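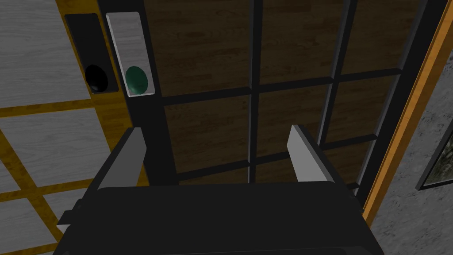
Record the button-press episodes in the simulator before you try any of the drawer tasks. Load the Fluvari kitchen file, reset the arm, and set the wrist view as the main camera. Start each episode with the fingers open and clear of both buttons, the black one on the left and the green one beside it. Type the instruction by color, "press the green button", and then drive the arm by hand.

Keep every run under 42 seconds. Back off after contact, then save. Discard any run where the housing bumps the cabinet.

Graciela Echeverría's first set had 158 episodes, and training was stable from there.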